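March 17, 2020
Posted by admin | 13 comments | Share

I finally have a result on the cutout pushing task, and it is less exciting than I hoped in December.

The question was simple. If I train a policy on demonstrations recorded with the hand-held gripper, does it help more to add demos or to clean up the ones I already have? I had 3,346 recordings. Many were sloppy, with long pauses or a second try after the shape slid the wrong way. I threw out everything with a pause or a retry and was left with 2,000.

Both sets got the same network and the same training time. Then I ran 40 trials with each, starting the flat shape in a different spot every time.
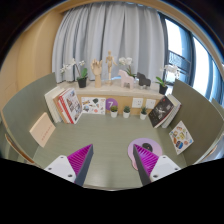

The full set won. The policy trained on clean demos did fine until it pushed the shape a little too far, and then it had no idea how to come back. The sloppy recordings had plenty of examples of coming back. I should have seen that before spending two weekends sorting files.

Pauses are a different matter. The full-set policy sometimes stops and sits there for several seconds, and I think it learned that from me. Next I'll cut the pauses and keep the retries. I'm also going to rerun the clean set with a new random seed, as I only trained each one once.

Code is still a mess. I'll post it when the Silutano loader works.

Contact | © 2020 Hutivbridge Notes | Back to top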